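Chapter 6
What the Survey Did Not Ask

Most of us have been handed a survey that somebody else wanted to be short. You tick a few boxes, you circle a number, and some weeks later a sentence appears in a report with your opinion folded into it. The sentence usually starts with "Most people" or "Consumers say." This chapter is about how that sentence gets made and why you should read it slowly.

You met sampling in Chapter 5, and you know by now that a badly drawn sample can ruin a study before the first question is printed. Students tend to leave that chapter believing that a good sample settles the matter. It does not. A perfect sample can be asked a foolish question, and the answers will come back in good order, with a margin of error attached, looking every bit as solid as answers to a sensible one.

6.1 A case to begin with

The town of Tullelia wanted to know whether residents were satisfied with household water. The town council hired a firm, Lo Presti, which mailed out a questionnaire and received 817 replies. The headline finding was that residents were "largely satisfied." The council printed this on a flyer, and the flyer went out with the December bills.

Look at what was asked. The satisfaction question read: "Overall, how satisfied are you with the reliable service you receive?" The word "reliable" has no business being there. It tells the reader what the answer ought to be about, and it tells them that part of the matter is already decided. A resident who thinks the service is unreliable has to quarrel with the question before answering it, and people filling in forms at the kitchen table do not quarrel with questions. They circle the middle number and go on to the next one.

There was worse further down. The questionnaire asked "Do you drink tap water at home?" and offered yes or no. Someone who cooks with it, makes coffee with it and buys bottles for everything else could fairly answer either way. So could someone who drinks it in winter and gives up on it in summer, when it tastes of the reservoir. The report counted every yes as a vote of confidence.

Radu Husar, who taught evening classes in statistics in the next county, asked the council for the raw replies and got them after three letters. He did a very simple thing with them. He read the comments in the margins. Of the people who had circled "satisfied," a good many had written complaints beside the number: brown water after repairs, low pressure upstairs, a smell. None of that reached the report, as there was no column for it.

Was the report false? Every percentage in it was correct. I would still not have paid for it.

6.2 Asking people versus looking

A common reply to all this is that we should stop asking people what they do and watch them do it. Observation has a good reputation in methods courses, perhaps too good. It is expensive and slow, and those two facts lead students to assume it must also be more truthful. 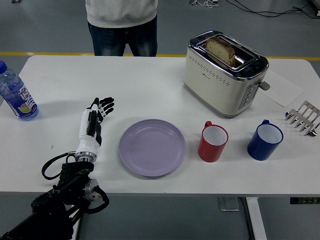 Suppose you want to know what people in Tullelia drink with a meal. You decide to skip the questionnaire and record what is on their tables at a given moment, with one photograph per household. It sounds clean. But a record of this kind tells you much less than you would like. There is a water bottle on the white table in the photograph, near a lavender plate, and a coder working from it would enter "bottle present" and move to the next case. Present is all the coder has. Where the water came from, whether anyone means to drink it, whether the bottle is refilled every day from the faucet or bought by the case – none of it is there to be coded. If the final report says "bottled water preferred," somebody has added the preference at a desk.

The same trap catches people who count things in trash bins, grocery carts and school lunch bags. Each of these methods has its uses. A bin will tell you what was thrown away, and people are poor at remembering what they throw away. It will not tell you what was eaten, shared, hidden or fed to the dog.

You should be suspicious, then, when a study is praised for looking at "real behavior." Ask which piece of behavior was recorded, at what hour, and who decided what it meant. A coding sheet is a questionnaire filled in by a stranger on your behalf. It can be just as badly worded as the one that came in the mail, and you do not get a margin to complain in.

6.3 The number that everybody quotes

The drink company Mimora once published a study of 2,000 adults, in which a large majority were said to "worry about hydration." The figure was picked up by newspapers, then by a doctors' newsletter, then by a school health pamphlet that dropped the company's name. By the time it reached the pamphlet it had become a fact about the public.

Here is the question behind it, as given in the study's own appendix: "How often do you think about whether you are drinking enough water?" The choices were often, sometimes, rarely and never. "Often," "sometimes" and "rarely" were added together and labeled "worry."

Thinking about something rarely is a strange form of worry. By this measure I worry about Portugal. Yet the appendix was open to anyone who cared to turn to it, and as far as I can find, the newspapers that ran the story did not.

Berwyn Pritchard, a retired editor, defended the newspapers when I complained to him. A reporter with an hour to file, he told me, reads the first page and trusts the rest. I accept that this is how it happens. I do not accept that it is a defense, and neither should you, since you will have more than an hour.

When a figure like this lands in front of you, go looking for the wording before you go looking for the sample size. If the wording is not given anywhere, treat the figure as gossip. If it is given, copy it out by hand. This is dull advice, and it works better than most of the formulas in the second half of this book, because you cannot copy out a loaded question without noticing the weight.

6.4 Does better wording fix it?

Partly. A second survey was later run in Tullelia by a small outfit called Drider, with the word "reliable" removed and the tap water question split into several. It drew 3,194 replies, a much larger set than the first. Satisfaction fell. Opponents of the council announced that the truth had come out at last.

Perhaps it had. But the second survey went out just after a long repair on the main line, when some streets had been without service for 18 hours. The wording was different, the timing was different, and the number of people who bothered to reply was different. With three changes made at once, no one can say how much of the drop belongs to the wording. I happen to think a fair amount of it does. My thinking so is not evidence, and I would mark down a student paper that treated it as evidence.

This should bother you more than the first case did. The first survey was careless and easy to pick apart. The second was done by competent people, was written in plain language, and still could not answer the question that its readers used it to answer. Much of the research you will meet in working life looks like the second kind.

6.5 Before you go on

The next sections take up question order, answer scales, and the uses and abuses of "don't know." Before you start them, find a survey that you have filled in yourself during the past year. A store receipt, a dentist's office or a phone company will do nicely. Write down one thing you wanted to say and could not, and one answer you gave that was not quite true. Keep the page. You will need it for the exercise on answer scales in Section 6.8, where you will rewrite the question that gave you trouble and then try the new version on somebody who has no reason to be polite to you.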